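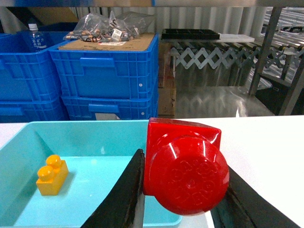

Gultar asked at the last review whether the demonstration set would be large enough to train on before August, and requested that the answer be placed first in this report.

The set stands at 800 accepted demonstrations. Another 111 were rejected on review, chiefly for late grasps or missing gripper readings.

Home | Projects | Reports | Contact

Progress report to Gultar, Bostovholm site
Thursday, March 29, 2018

Work this quarter covered two stations. At the table station, operators guide the arm through picks of small objects at a tray – each attempt is stored with the wrist view and the finger position.

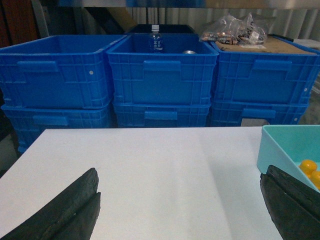
Table station, gripper open, tray at right.

Of the accepted demonstrations, 300 come from the rack station, where the arm works over blue bins.

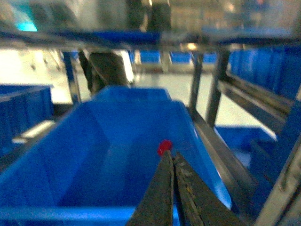
Reviewers at Horkden check every recording a second time before it enters the training set. Their backlog was 51 recordings at the close of the period. The labeling tool, Võ, now stores the reason for each rejection, and operators receive that list at the start of a shift. 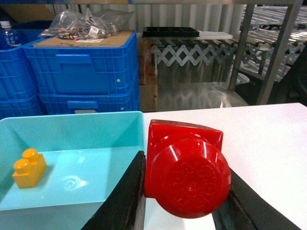
Will rejected recordings be used in training?
They are kept in a separate folder and will be used only to test the failure detector.

No change to the approved budget is requested. The next delivery will include the cleared backlog and a revised operator guide.

Search this site Go
This site uses cookies. Accept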